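A morning with the robot class at Zevevum

I had been promising myself a visit to the summer robotics class at Zevevum for so long that I'd half forgotten it was something one could simply go and do. In the end I rang up, was told to come along any time before lunch, and set off on the early bus to Goltberg with a flask of tea and far too many biscuits. The ride takes long enough to finish a crossword if you're better at them than I am.

Zevevum has the upper floor of the old Setiawan building, up a staircase that goes on a good deal longer than you expect (there is a lift, which I found on my way out). They run the class every summer for students from the schools round the town, and again in January for grown-ups, who I'm told are slower to start and much worse at tidying up. Over the years 174 students have been through it, and their names are all painted up the stairwell wall, so at least you have something to read while you catch your breath.

The project this year is called Elar. The students work in pairs, and each pair has to teach a gripper to pick up ordinary things from a table and put them down again somewhere sensible. It sounds like nothing at all, and I'm afraid I said as much, and was very kindly handed the controls. I shall spare you the details of my first go! A cup is a wicked thing to get hold of when you're thinking with somebody else's fingers.

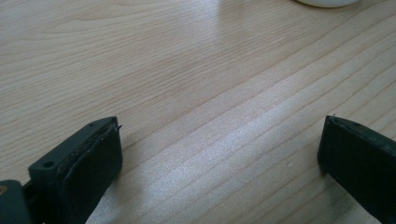 What I hadn't understood is that the picking up is first done by a person, over and over, while everything is recorded, and the recordings are what the machine learns from. Each go is written down in a big shared book as well, with a little note on how it went, and on the morning I was there the book had got to 1,249. Some of the notes are very dry. "Too fast." "Better." "Started in wrong place, again." I could have sat and read it all day, and I did read rather more of it than was polite.

After the break the whole class gathered to talk over which goes to keep and which to throw out. This was my favourite part, and it got quite heated. One side wanted only the neat ones. The other side thought a few clumsy ones ought to stay in, so that the machine might learn how to get itself out of a muddle, and they had brought drawings to back themselves up. The tutor let them get on with it and only stepped in when the pens started going missing. They settled on 600 to begin with, and agreed to try the rest later on and see if it made any difference.

If you'd like to go yourself, the open morning is on 22 Aug 2019, and there's no charge, though you should ring first as the room isn't large. Wear something with sleeves you can push up. Everyone who comes gets two turns at the controls, and my second was a great deal better than my first, I'm pleased to say. The bus back to the station stops just across the road, next to a bakery that does a very good cheese scone.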